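Club News > Training Notes > Road and Trail

Last updated: September

Cadence and long-run pacing: notes from the Floltthorpe block

The autumn block has now reached week 7, and enough members have sent in their logs to make a short summary worthwhile. The group is training for the Fidov loop, a 35 km course on mixed ground with most of its climbing in the first third. The plan was written by Ghassan Nassar and follows the same outline as last year, with two changes: the long run is now set by time instead of distance, and the midweek session has moved from hill repeats to steady running at threshold effort.

Setting the long run by time was meant to even out the load between faster and slower runners. Under the old plan, a runner covering 32 km at an easy pace could be on their feet for well over an hour longer than someone at the front of the group, with the same rest day to follow. Logs from the present block show less soreness reported on the day after, particularly among those new to the distance. Total weekly distance has dropped slightly for the same runners. Whether this matters on the day will not be known until the results are in.

Threshold sessions have been harder to judge. The route out to Stirnon and back is flat for the first part and exposed on the return, so pace is a poor guide to effort in any wind. Members using heart rate should set their upper limit from a recent test and not from an age formula. Those running by feel should be able to speak a short sentence at any point in the effort. If that is not possible, the pace is too high and the session becomes a race.
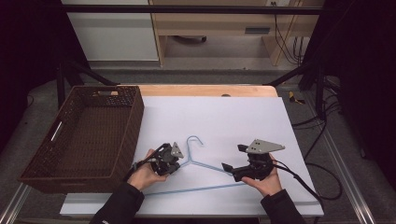
Szénási wrote in to question the talk test, saying that it works well enough on the flat but breaks down on the climb out of Stirnon, where breathing is laboured at any speed above a walk, and asking whether the effort should be held steady or the pace. The plan calls for steady effort. On the climb, shorten the stride, keep the arms low and let the pace fall as far as it needs to. Time lost there should not be made up on the descent, which loads the thighs heavily and tends to spoil the long run that follows.

Cadence has come up in several logs. A figure is often quoted as the correct number of steps per minute for all runners, and the plan does not use it. Leg length, speed and gradient all alter cadence, and a forced change of any size usually moves strain from one joint to another. Runners with a history of knee pain may try a small increase on easy runs only, holding it for short spells and returning to normal between them. Calves should be checked the following morning. Anyone whose calves are tight on the stairs should leave it out for the rest of that week.

Fuel on the long run remains a weak point. Most logs record nothing taken before the halfway mark. For runs over ninety minutes, start eating within the first half hour and continue in small amounts. Use whatever is planned for the day itself, at the same intervals. Drinks mixed at double strength have caused stomach trouble for two members and should be avoided.

The taper begins after the next long run. Volume comes down in two steps, while the threshold session stays in at reduced length. Strides of 100 metres may be added after easy runs, on grass where possible, with a full walk back. Strength work stops at the start of the second step.

Logs for the remaining weeks should use the same layout as before, with surface and shoes noted in the last column.

Related items
Marking the Fidov loop: changes to the lower section
Shoe wear and mixed ground
Winter meeting times at Floltthorpe
Returning to running after a calf strain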